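Small bits all end up in one tub – how do I sort it and keep it sorted?

Tazi_teapot
posted Monday

I've got one of those deep plastic tubs with handle holes and it has become the place where everything lives. Toys, pill bottles, chargers, the lot. I tip it out on the baking mat, feel very virtuous, put it all back and by the weekend I can't find a thing again. I don't want to buy a massive drawer unit – I looked at the Vonau one and it's far too wide for my wall. What do you all do?

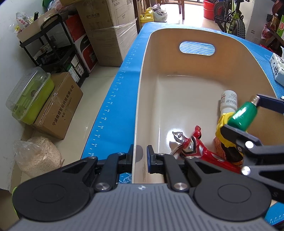

The tub, with an Ultraman-style figure and a white bottle in it

12 comments
Share

gondex48

Get rid of half of it. Works every time.

3 comments
Share

Trondusent

I had exactly this, so here's my way, for what it's worth. Take everything out before you decide anything – if you sort inside the tub you just stir it. I use a silicone mat because round things don't roll off the table so quickly, and I make little heaps: toys, medicines, electrical bits, and a heap for "no idea".
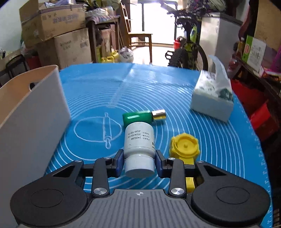

Medicines are the heap I'd do first, and I'd never put them back in with the toys, especially if you've got little ones about. Check the dates while each bottle is in your hand. Plenty of them have the dates stamped on the side in tiny black print, like the white one with 2024/05/25 on one line and 2026/05/24 on the next, and it's easy to miss if you only look at the main label. Anything past its date goes back to the chemist, not down the sink! The rest go in a lidded box up high (mine's on top of the wardrobe, bit of a stretch but fine).

Then the electrical stuff. Earbud cases, cables, plugs – a shoebox does it, stood on its end if you're short of shelf. Whatever's left can go back in the tub. 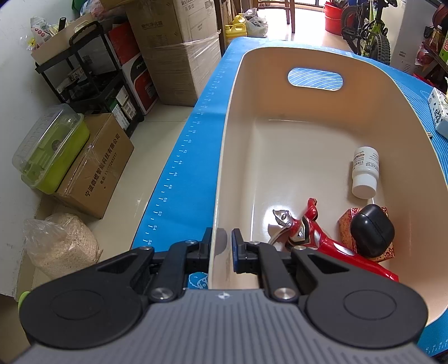
And keep the tub for one sort of thing only from then on. Ours is toys and I'm quite strict about it. If you've room for a narrow trolley on wheels that's brilliant for the boxes, you can get three or four layers against a wall and pull it out when you need to hoover. I did mine back in August and I've only had to redo the cable box once.

9 comments
Share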